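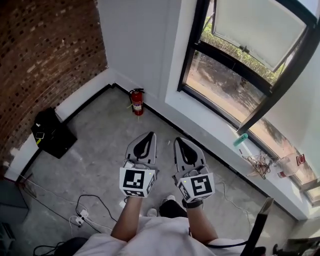

A plain grey concrete floor, in the corner of a room.

I have a soft spot for concrete floors, and I'm tired of being told to cover mine up.

When we moved to Stitivell I pulled up the carpet in the back room, which was the colour of weak tea, and found bare concrete underneath. Everyone who came round looked down and said the same thing. "So what are you putting on it?" Nothing! I'm putting nothing on it. I've swept it, I've sealed it, and I'm going to stand on it until I'm too old to stand.

You'd think I'd said I was going to sleep in the garden. My sister sent me a link to some wood-effect planks. A chap at Pidex, the flooring place out by the roundabout, worked me out a price of 900 pounds for vinyl, with underlay on top of that, and a special trim for the doorway (I have never once looked at a doorway and wished it had more trim). I spent 30 pounds on a tin of sealer and went home.

I do understand the other side. It's cold first thing, and I wear thick socks from October right through to May. If you drop a mug, that's the end of the mug. And if you've got a baby crawling about, or knees like my dad's, then get your carpet and enjoy it, I'm not going to come round and tut.

What bothers me is the idea that a room isn't finished until something has been bought for every side of it. We've got so used to this that a bare floor looks like a problem, as if we must have run out of money halfway through. Well, we did a bit, but I'd have left it anyway. I like the marks in it. There's a long crack by the window that I've grown fond of, and a patch near the door where somebody's boot went in before it had set, years before I turned up.

It's easy to live with too. Muddy dog, spilt paint, a bike upside down with its chain off, it all comes up with a mop. Try that on cream wool. Friends of ours over in Robichaud paid 800 for a new carpet and now make people take their shoes off at the gate, and I spend every visit there worrying about my toes.

So if you're about to lift an old carpet, have a proper look at what's under it before you ring anyone. Give it a sweep and live with it for a month or so. You can always cover it later, and the shop will still be there, trim and all.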